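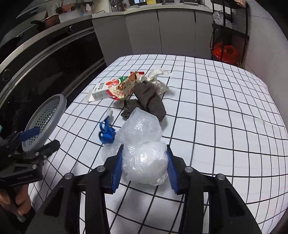 Crumpled plastic bags, a drink carton, a snack wrapper and other small items on a table.

Estow Household Services Opens Tabletop Sorting Program in Brovska

BROVSKA – Estow Household Services will open a sorting program for small household waste at the Hubmann Community Hall in December. Residents may register for one of 300 places, of which 284 remain available.

The program deals with the things that collect on kitchen and dining tables: plastic bags, food wrappers, used tissues, empty cartons and worn cloth. In a survey carried out by Estow before the launch, 107 households in the Brovska area reported that they put all such items into a single bin at the end of the day.

Participants will clear a shared table and separate its contents by material. Clean, clear plastic bags are set aside for film collection. Drink cartons are emptied, flattened and placed with paper packaging. Snack wrappers and tissues go into general waste. Socks, rags and other fabric are kept apart, and pieces that can still be used are washed and returned to the household. Lanyards, clips and similar belongings are removed from the table before sorting begins.

Each session lasts almost 2 hours and is held on Tuesday evenings. Tables, cloths and sorting bins are provided. Children may attend with an adult.

A printed guide, prepared with the packaging firm Jimach, will be given to every registered household. Additional copies may be collected from the hall during opening hours.

Registration is free of charge and can be completed at the hall's front desk or at the Estow office in Brovska.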